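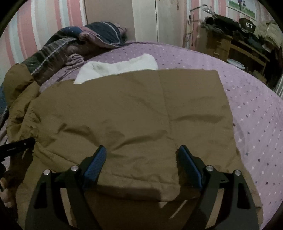 Why does the policy keep letting go of cloth half a second after it has closed on it?

The width channel and the pose channel are on different clocks, and the resampler was pairing each pose with a finger width from nine frames later.

January, notebook, Marinho branch of the loader.

Found it while replaying garment episodes for Kelly Coutinho. Her grasp detector marks "closed" when the width drops under the threshold and stays there. On rigid objects the mark landed where I'd expect. On jackets and other soft things it came early every time, with the fingers still visibly open in the matching frame. Rigid objects hide the problem: the fingers stop hard against them and the width goes flat, so a shift barely shows. With fabric the pads keep closing on the fold and the curve never has a clean corner.

What the code did: read the first width timestamp, read the first image timestamp, subtract, apply as a constant. The first width sample is sometimes a stale one left in the buffer from before recording began. So the offset was wrong from the first row, and wrong by the same amount all the way through, and that's why the drift check never complained. It only looks at slope.

Changes:

- drop width samples older than the first image before computing the offset
- estimate the offset again by cross-correlating width with the fingertip distance measured in the image
- if the two estimates disagree, flag the episode and leave it out of the training index

For the image side I used Jeferson's fingertip tracker. It follows the blue pads, and they give good contrast on brown or black cloth. I don't trust it yet on blue fabric. The lens model matters too - with the old pinhole undistort the distance curve bent near full open. Switched to the fisheye model from the Avetti calibration file and it straightened out.

Reran the loader on the garment set. 2,998 episodes in, 370 flagged. I stepped through a handful of the flagged ones by hand. Most were real disagreements. A few were short episodes where the fingers hardly move, so the correlation has nothing to hold on to. Those need a separate rule, maybe a minimum width range. Not done.

Retraining on the cleaned index, 300 epochs, same seed and config as the last run so Gleice can compare them directly. Started at 4:40 pm on the Podar machine. Please don't restart it.

Open items:

- Kelly Cavalcanti: does the live controller read the same buffer at startup? If so, it needs the same fix.
- Arlindo wants the offset written into the episode metadata. Agreed, will add the field.
- Old cache files still carry the bad pairing. Delete before loading, the hash doesn't cover the resampler version.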